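Filtering near-contact frames before pose estimation

Applies to the Fanura perception stack, wrist camera pipeline. Assumes you already have a recorded episode, a calibrated camera and a working pose estimator. The examples use the Astuson log reader, but any reader that yields timestamped frames and gripper width will do.

The problem

A wrist camera gets its best view of an object at medium range. During the last part of the approach the object grows until it fills the view, most of its outline leaves the image, and the estimator starts matching against whatever is left. On textured objects this is tolerable. On smooth, pale household goods it produces poses that are wrong by several centimeters and reported with high confidence. If those poses reach the controller, the arm corrects toward a handle that is somewhere else.

The filter described on this page sits between the frame source and the estimator. It scores each frame, drops the ones that cannot support a pose, and tells the tracker to coast on forward kinematics until a usable frame arrives.

Step 1. Extract frames and widths

Open the episode and request frames resampled to 12 Hz. The full camera rate is unnecessary for tuning and makes the review in step 5 tedious. Write the gripper width next to each frame index in the same table. Interpolate the width linearly; do not take the nearest sample, as the two clocks drift and the nearest sample is sometimes from the wrong side of a close command.

Check the first and last rows by hand. If the first width is zero and the gripper was open at the start, the recording began before the encoder was homed. Trim it.

Step 2. Mask the fingers

The fingers appear in almost every wrist frame and they have strong edges, so an unmasked filter will happily report good structure in a frame that contains nothing else. Render the finger mask from the CAD model at the current width, then dilate it. We use a dilation of 12 pixels at full resolution. Less than that and the finger edge leaks through when the mount flexes.

Keep the mask as a separate channel. Do not paint the masked region black, since this creates new edges along the boundary.

Step 3. Compute the structure score

Convert to grayscale and compute the gradient magnitude. Divide the unmasked area into a regular grid. A cell counts as structured if its upper-percentile gradient exceeds the noise floor measured on a blank wall under the same exposure settings.

The score is the number of structured cells, weighted by how far apart they are. Spacing matters more than quantity. Structured cells bunched in one corner constrain translation poorly and rotation hardly at all, and the weighting is there to push such frames down.

Start with a threshold of 60. Below that, the frame is marked WEAK. Frames marked WEAK are still passed to the feature tracker but not to the pose estimator.

Step 4. Separate shading from edges

Broad shading on a curved surface is the main source of false structure. A highlight along a rounded shoulder has a real gradient, but it moves with the camera and the lamp, and it must not be treated as part of the object. The same applies to contact shadows and to the shadow a handle throws on the body under it.

Run the gradient at two scales. Keep a response only if it is present at the fine scale. Shading tends to appear at the coarse scale alone; molded edges, seams and screw heads appear at both. Set fine_only_weight to zero unless your camera is unusually clean, otherwise sensor noise comes back in.

Soft focus complicates this. Inside the minimum focus distance, true edges lose their fine-scale response too, and the filter becomes conservative. We accept that. A dropped frame costs a short coast, while a bad pose costs a recovery.

Step 5. Review the borderline frames

Sort the table by score and look at the frames on either side of the threshold. Do this by eye for at least one episode per object class. Automated metrics at this stage mostly confirm the assumptions that went into the filter. 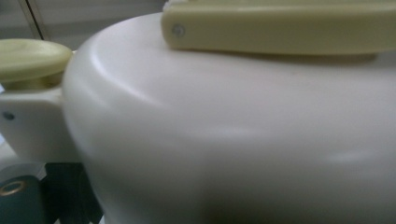 The two-scale test earns its place on objects in this class, and the overlay should be checked against it cell by cell. Responses on the bulge of the white body should be gone after step 4, including any along the pale highlight, and the shadow under the cream handle should be weak or absent. What you want to keep is the straight lower edge of the handle, its rounded end with the small screw head beside it, and the rim of the oval knob. The dark hole or screw head on the white side piece is a useful anchor because it is small and has high contrast. The teal gripper part and its brass-colored ring at the lower left belong to the mask — if any cell there is lit, go back to step 2 and check the mount transform before touching the threshold.

Label each borderline frame KEEP or DROP and save the labels with the episode. The tuning script reads them from the same directory. On the Tatonbridge set we labeled 108 frames, and the threshold stopped moving well before the end.

Step 6. Configure the coast

When the filter rejects a frame, the tracker propagates the last accepted object pose through the arm kinematics. This holds as long as the object has not moved, so the coast has to end when contact is likely. Two conditions end it:

max_coast_ms: 90
width_stall: true

The first is a plain timeout. The second ends the coast if the gripper width stops changing while a close command is active. In either case the tracker reports LOST and the controller should hold position. Do not let it fall back to the last visual pose without the kinematic update.

Step 7. Replay

Run the Abugri replay tool on the same episode with the filter on and off, and plot the translation of the estimated pose in the robot base frame. For a stationary object the filtered trace should be flat up to contact. Steps in the trace mean accepted frames with poor geometry. Gaps mean the coast is timing out, usually from a long run of WEAK frames in a slow approach.

If you see both, fix the steps first. Raising the threshold will lengthen the gaps for a while, and the timeout can be adjusted afterward.

Known issues

The noise floor is stored per exposure setting. With auto exposure enabled it is looked up by nearest match, and a frame dominated by a white object can land on the wrong entry. Lock the exposure before recording.

Finger masks are rendered for rigid fingers only. Compliant fingertips need a larger dilation under load, and there is no option yet to make it depend on grip force.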